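Workshop notebook, Todden room
2023-11-16
Subject: toy pieces and tray, check before the December handover to Kavanagh

The purpose of this entry is to record the state of the pieces now held in the Todden room and to settle how they are to be stored. The Mutau inventory lists 193 pieces, of which 158 have been checked and entered. The remainder are still in the Jukance cartons and will be entered under a separate heading.

The wood-grain surface stays in use inside the clear acrylic tray. The grain is fine and runs on the diagonal, so small marks are hard to find under the ceiling lights. Inspection is to be done with the side lamp.
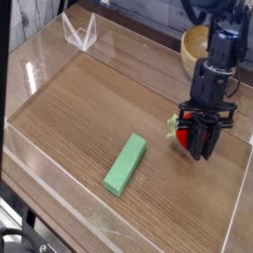
Fig. 1. Strawberry and mint-green block, acrylic tray.

The strawberry is entered under food shapes, red, with the pale green leafy top noted as part of the piece. The mint-green block is entered under plain shapes. Its edges are slightly rounded and its surface is matte. The material column for the block has been left blank until the supplier sheet is found; staff should not fill it in by touch.

Cleaning of the acrylic remains open. The back ledge has faint scratches and smudges, and the two should be logged separately. Smudges are to be wiped with a damp cloth and dried at once. No solvent is to be used on the tray. Painted pieces are to air for 30 minutes after wiping before they go back in their boxes, with no more than 20 pieces to a box.

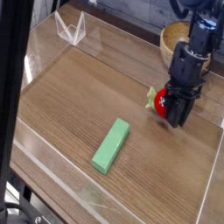

Kavanagh replied that the limit per box is acceptable for the small shapes, but asked that blocks be packed apart from the food shapes, as the leaf parts bend under weight. Agreed. The box labels will be reprinted accordingly.

Open items: supplier sheet for the block; second side lamp; Jukance cartons.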